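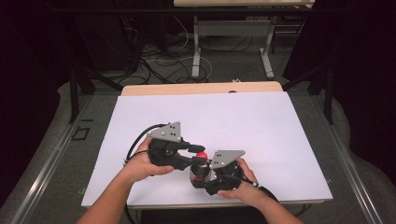
Fionnuala Hennessy wrote in to ask why she can pick up a grape without squashing it, but her baby brother can't. She wanted to know if his hands are missing something.

His hands have all the main parts yours have. They are smaller, and his brain is still learning how to run them. To see why that takes so long, you need to know what is inside a hand.

Bones and joints

An adult hand has 27 bones. Eight of them are small and lumpy and sit in the wrist. Five long ones run through the palm. The other 14 are in the fingers and thumb. Each finger has three bones, but the thumb has only two. Bend your thumb and then a finger, and you can find the joints where the bones meet.

Where the muscles are

Fingers have almost no muscle in them. The strong muscles that bend your fingers are up in your forearm. They are joined to the finger bones by tendons, which are tough cords that slide back and forth inside the wrist and palm.

Try this. Put your left hand around your right forearm, a little below the elbow. Now wiggle the fingers of your right hand. You should feel something moving under the skin. Make a fist and it moves more.

There are small muscles in the palm too. The fat pad at the bottom of your thumb is made of them. They help with careful jobs like threading a bead or doing up a button.

Two kinds of grip

People hold things in two main ways. A power grip is the one you use on a hammer or a bike handlebar. The fingers wrap around and press the object into the palm. A precision grip uses the tips of the fingers and the thumb. You use it for pencils, coins and grapes.

Both grips need the thumb. It can swing across the palm and touch the tip of each finger, and this is called an opposable thumb. Monkeys and apes can grip with their hands as well, but their thumbs are often shorter compared with their fingers, so touching tip to tip is harder for many of them.

How your hand knows when to stop

Your fingertips are full of tiny sensors under the skin. Some notice light touch. Some notice pressure, and others notice when an object starts to slip. They send messages along nerves to your brain, and your brain tells the muscles to squeeze harder or let up a bit. You don't have to think about it.

A newborn baby will close its fingers around anything that touches its palm. This is a reflex, and it fades after a few months. Many babies can pinch small things between finger and thumb by their first birthday, but getting the pressure right takes a lot more practice.

Something to try at home

You will need 5 dried beans, a bowl and a pair of thick winter gloves.

Put the beans on a table and move them into the bowl one by one with your bare hand. Ask someone to time you. Then put on the gloves and do it again. See if you can finish in 60 seconds.

Finbarr Madigan's class tried this in August, and most of them were much slower with gloves on. The beans were the same, but their fingertips couldn't feel them very well.

Words to know

Tendon: a strong cord that joins muscle to bone.
Nerve: a pathway that carries messages to and from the brain.
Reflex: a movement your body makes without you deciding to.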